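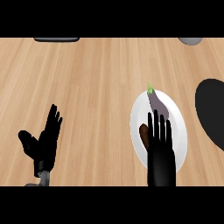
Label printer drops off the network after sleep -- Prellby office

Search this knowledge base
Print this page | E-mail this page

Status: Resolved
Opened: May
Site: Papadakis Imports, Prellby
Product: Tovix desktop label printer, firmware 2

Problem as reported
The dispatch printer works first thing in the morning. After it has been idle over lunch, jobs from the Flavero stock program sit in the queue marked "Sending". Turning the printer off and on clears it, but the first label is usually printed twice.

Log

9:10 am. Printed a test label from the front desk computer. Fine. Left the printer alone.

11:40 am. Printer asleep. Sent one job, stuck in the queue. Could not ping the printer. Network light still green.

11:55 am. Changed the network cable and moved it to a different port on the switch. Same behaviour.

1:15 pm. Router lease list shows the printer had picked up a new address after waking. Flavero was still sending to the old one. Reserved the original address in the router and restarted the printer.

1:30 pm. Prints normally, but went missing again after the next sleep. Address correct this time, so there were two faults.

2:20 pm. Found "Deep sleep" under Power in the printer menu. It shuts the network card down after 5 minutes. Changed to "Standby". Also raised the connection timeout in Flavero to 3000 ms -- it had been left at the default.

4:05 pm. Idle since 2:30. Ping answered, label printed on the first try, no duplicate.

Resolution
Reserve the printer's address in the router. Set Power to Standby. Clear the queue before restarting the printer, otherwise the stuck job goes through a second time.

Note that a factory reset puts Deep sleep back on. The warehouse printer is an older model and does not have this menu. Log a separate ticket for that one.

2 comments | 5 shares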